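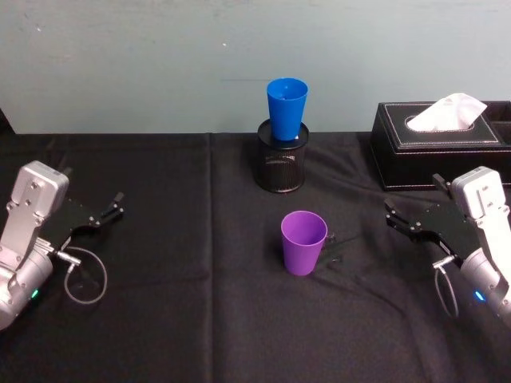

The desk tidy has a poor record of tidying desks. Grigore Rusu has been selling them for the better part of his working life, from a narrow shop in Uvarley called Sandu, and he puts the trouble down to optimism. People buy a mesh pen holder in November, when the evenings draw in and reform seems possible, and by spring it is holding a dead highlighter, a chopstick and somebody's cup.

The cup is the part that interests him. A plastic tumbler tapers, a pen holder has a round mouth, and sooner or later one gets parked in the other. Rusu approves. His stockroom has 71 kinds of pen holder in it, and he judges them all by whether they will take a cup without sulking. The mesh ones do best. The Trolano, a handsome thing in beech, does worst, and costs the most.
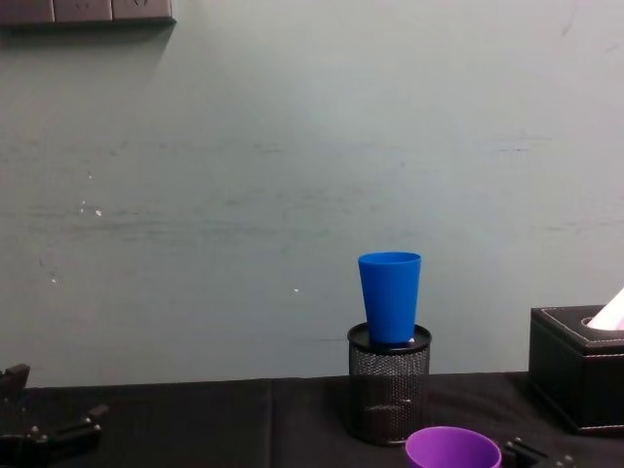 Does a cup damage a mesh pen holder?
An empty plastic one won't, provided it sits on the rim and isn't jammed down. Keep full ones on the desk, where they can only ruin the paperwork.

Then there is the tissue box cover, an object with no purpose beyond hiding a cardboard box inside a smarter box. Rusu sells more of these than anything else, mostly in black, mostly to people who come in for envelopes. He has one at home. He has 4 at home, his wife says, and only one of them has tissues in it. 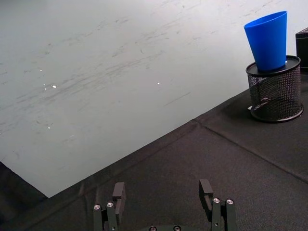

Blue cup, black mesh: a pairing the stationery catalogues have yet to suggest.

Sandu is open until six, and the Trolano is reduced.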